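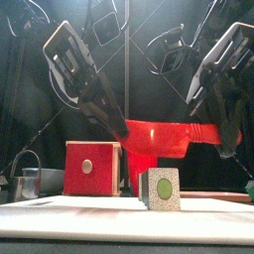 The red dustpan, with the little red drawer box and the kettle sharing the board.

I have bought a lot of dustpans. The cheap ones from the corner store crack at the neck by spring, and the fancy one my sister gave me had a rubber lip that peeled off in one long strip (very satisfying, very useless afterward). So when I saw the Gririne in bright red at Hostden back in April, I figured why not, and I've been sweeping with it ever since.

First off, the color! It's a proper glossy red and I love it. I used to lose my old gray one behind the trash can for days at a time, and this one I can spot from the hallway. It does show dust, though, so if you like your cleaning stuff to look clean you'll be wiping it down every so often.

The scoop is nice and wide. I have a long-haired cat and a kid who eats crackers like a wood chipper, and I can get most of a kitchen corner in one pass. The curved wall holds the pile in while I walk it over to the trash, even when I'm going too fast. Flour is another story. It always leaves that thin line along the front edge, and I end up going after it with a damp paper towel, same as with every other dustpan I've owned.

The handle is straight with ribbed lines for your grip, and it's long enough that my knuckles don't scrape the floor. My neighbor Macarena Casado borrowed it after she dropped a jar of rice and complained the ribs felt scratchy. I don't notice them, but then I usually have rubber gloves on.

My one real gripe is that it came without a brush. I paired it with an old Mateos hand broom, which works fine, but the two don't clip together and I keep finding the broom in the laundry room.

I'd buy it again, and I'm thinking of getting a second one for the garage. If they made it in yellow I'd get that too.

Posted 2018-06-06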